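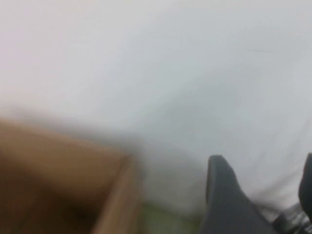 **Abb. 3:** Aufnahme der Handgelenkkamera mit starker Bewegungsunschärfe. Links unten ein Karton, rechts unten die geöffneten Greiferfinger, dahinter eine helle Fläche.

## 4.2 Umgang mit bewegungsunscharfen Aufnahmen

Wer zum ersten Mal einen größeren Bestand an Handgelenkaufnahmen durchsieht, ist meist versucht, alles Verwischte kurzerhand auszusortieren, und wir gestehen gern, dass es uns am Anfang der Arbeiten in Skodness genauso gegangen ist. Der erste Entwurf unserer Regeln, den Kaede Kuroda und Tsutomu Sugiyama im Januar vorgelegt hatten, sah deshalb einen einfachen Schwellenwert für die Bildschärfe vor, unterhalb dessen eine Aufnahme ohne weitere Prüfung gelöscht werden sollte. Das war bequem und ließ sich leicht automatisieren. Beim gemeinsamen Durchsehen mit den Kollegen aus Wanach zeigte sich allerdings, dass dabei gerade die schnellen Annäherungen verloren gingen, und zwar in einem Umfang, den wir für spätere Auswertungen nicht verantworten wollten.

Abb. 3 gibt einen guten Eindruck von der Art Aufnahme, über die wir am längsten gesprochen haben. Ob die helle Fläche zu einem Stoff, einer Wand oder einer Tischplatte gehört, lässt sich an diesem einzelnen Bild nicht sicher entscheiden, und ebenso wenig, was der blassgrüne Fleck am unteren Rand sein könnte. Die Fingerspitze dagegen ist gut zu erkennen, und auch der Karton bleibt trotz der weichen Kanten als solcher lesbar. Für die Frage, in welcher Stellung sich der Greifer befindet, reicht das Bild also durchaus; für die Frage, welches Material vor ihm liegt, reicht es eben nicht.

Aus dieser Beobachtung haben wir die Regel abgeleitet, die in der Fassung vom 27. Aug. 2024 als Abschnitt »Teilweise verwertbar« geführt wird. Sie verlangt, dass die Verwertbarkeit getrennt nach Merkmalen vermerkt wird, nämlich einmal für die Hardware des Roboters, einmal für die Behälter und einmal für das Greifgut. Wer beschriftet, darf bei jedem dieser Merkmale »unbestimmt« eintragen und soll das auch ohne Scheu tun. Benachbarte Bilder einer Folge dürfen zur Klärung herangezogen werden, doch muss dann im Protokoll stehen, dass die Angabe aus einem anderen Bild stammt — eine Kleinigkeit, gewiss, aber eine, an der uns sehr gelegen ist.

Zur Erprobung haben Kazuhiro Ikeda und Hideaki Takagi unabhängig voneinander 106 Folgen nach dem neuen Schema beschriftet. In über 60 davon fand sich mindestens ein Bild, das nach dem alten Schwellenwert verworfen worden wäre. Abweichungen zwischen den beiden betrafen vor allem das Greifgut, während sie sich bei der Greiferstellung beinahe immer einig waren. Yasuo Hosoda hat die strittigen Fälle anschließend noch einmal in Ruhe durchgesehen und vorgeschlagen, im Zweifel stets die vorsichtigere Angabe zu übernehmen, was wir dankbar aufgegriffen haben.

Offen bleibt einstweilen, wie mit sehr langen unscharfen Abschnitten zu verfahren ist. Die Arbeitsgruppe in Idville möchte sie ab 100 zusammenhängenden Bildern gesondert kennzeichnen, die Gruppe um das Projekt Gerlach hält eine solche Grenze für willkürlich und würde lieber die Geschwindigkeit des Handgelenks heranziehen. Beide Vorschläge haben etwas für sich, und wir kommen in Abschnitt 5 darauf zurück.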